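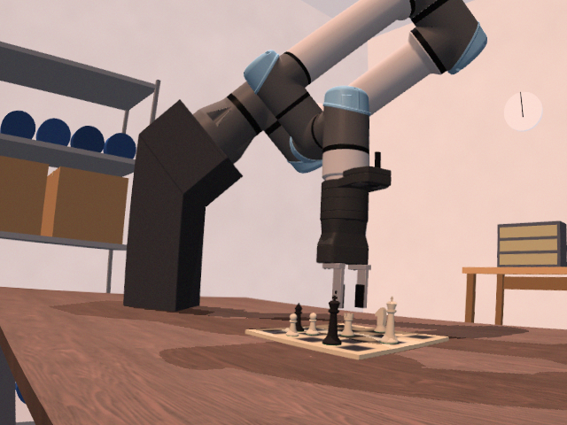 About the Remville Group

The Remville Group is a small research team that works on how robot arms learn to pick things up and put them down. We do most of our work in simulation. Our method is called Timia, and it is the main thing we have built and the main thing people write to us about.

We started in December with one question. When an arm trained in simulation does badly at a task, how do you tell whether it failed to understand the instruction, failed to find the object, or simply missed the grasp? Most scores lump these together. A success rate tells you how often the task got done and very little else.

Timia splits them apart. We take a tabletop task and build it in matched pairs. In each pair the room, the table, the arm and the instruction stay the same, and one thing on the table changes. Then we run the same policy on both and compare the paths the arm takes. If the paths separate early, the policy is reacting to the change before it has reached for anything. If they separate late, we look at the grasp.

Chess pieces turned out to suit this well. They stand close together, a bishop and a pawn can be hard to tell apart from a low angle, and swapping one piece for another changes the picture only a little. A typical pair in our set keeps the two kings and the knight where they are and changes a single white piece from a rook to a pawn. The board doesn't have to be a legal position, and usually it isn't.

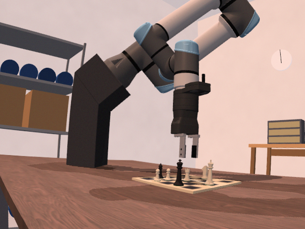 The current set has 2000 pairs. On 511 of them our baseline policy finished one task of the pair and failed the other, and those are the ones we study most. In more than half of that group the paths had already separated before the gripper came down over the board. We had expected most of the trouble to be in the last stretch, with the fingers closing on the wrong piece or tipping one over. We were wrong about that, and it changed what we train on.

We should be clear about the limits. These are results in simulation, with one arm, one gripper and one style of board. Lighting is fixed within a pair. We have not shown that the same split holds on a physical robot, and we'd be glad to hear from anyone who wants to try it.

Who we are

Antigoni Tsakiris leads the group and wrote the first version of Timia. Kanako Noguchi builds the rooms and tables and runs the evaluations. There are 8 of us in all, at 2 sites. The Rotville office does the training runs, and the Chrysikopoulos building has the rendering machines and the meeting room - please go there if you are visiting.

Working with us

We take interns twice a year and host visiting students when we have a desk free. You should be comfortable writing code, but you don't need a robotics background. Send a short note on what you'd like to work on, and we will write back either way.

Page last updated Jun 23, 2022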